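The Third Clause

The spirit assigned to the Kudau valley was bound by contract. The contract was cut into a slab of gray stone at the edge of the salt flats, and it had four clauses. The first stated that any resident who had lived in the valley for 49 years could make one request. The second stated that the request had to be spoken in a single sentence. The third stated that the request would be carried out exactly as worded. The fourth had worn away.

Milan Maes became eligible in October. He had surveyed the valley for most of his working life and had drawn the boundary maps for both of its towns, Cheng on the high side and Prirer on the low side. He owned a small house, a level, two tripods and a mule. His wife had died the winter before. His hearing was poor on the left.

He knew the record of earlier requests, having copied it once for the town office at Cheng. A miller had asked never to run out of water, and the river had moved to his kitchen. A woman had asked for her son to come home from the war. He did, along with the war, which stayed for two seasons. A man named in the record only as the baker had asked for 1,600 coins and was paid in coins of a country that had not yet been founded. They were still in a jar at the town office. The clerk checked from time to time whether the country existed.

Maes took these as measurement problems. Each request had left at least one value undefined, and the spirit had supplied the value itself. He did not believe the spirit was cruel. An instrument reads what is in front of it.

He began a draft. The first version ran to 300 words and was one sentence only by the use of semicolons. It asked for good health, defined health by organ, set limits for temperature and pulse, excluded health gained at the cost of any other person or animal, and named the mule separately. He read it aloud at the table. He ran out of breath before the kidneys. The second clause did not say whether a breath ended a sentence, and he could find no ruling on the point.

He walked down to Prirer to consult the Wotudus, an old book of commentary on the stone. It was kept in a cabinet in the schoolhouse. The commentary on the first clause filled most of the volume and dealt with how to count a year in which the resident had been away for the salt trade. The commentary on the second clause was short. The commentary on the third said, "See the fourth."

He copied that line into his field book and walked home.

The second draft asked for his wife back. He worked on it for several nights. He had to specify her age, and could not settle on one. He had to specify what she would remember, and found that he was writing down only the days he remembered himself, so that whoever arrived would be made out of his own notes. He drew a line through the page and dated the line, as he did with any survey that failed to close.

The third draft asked for nothing and was meant as a courtesy. He threw it out. By the third clause, he would receive exactly nothing, and he did not know how much of it.
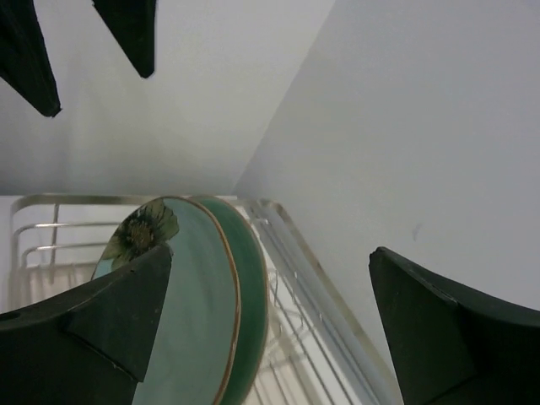

He went to the stone before sunrise with the level and one tripod. The mule carried both. The spirit was already there, standing where the ground was firmest. It looked like a person seen through heat.

"State the request," it said.

Maes set the tripod, centered the bubble and took a reading on the top edge of the slab. It was low on the east side by the width of a thumb. He had suspected this since his first visit, when he was an apprentice and had not been asked for an opinion.

"I request that this stone be set level," he said, "on footings that reach rock, with no change to anything else."

The spirit did not answer at once. The record contains no other case of this.

Then the slab rose at its east side. Packed salt fell from the lower face in plates, and under the salt the cutting was sharp. The fourth clause had not worn away at all. The stone had sunk, and the line was below grade.

Maes got down on his knees, slowly, and put his good ear out of the wind from habit, though there was nothing to hear. He read the clause twice. It stated that a resident who repaired the contract was to be considered a party to it, and could ask the spirit questions.

"How many?" said Maes.

"That was one," said the spirit.

He stood up, folded the legs of the tripod and took some time over the straps. Then he asked whether the mule could have some water, and the spirit went to get it.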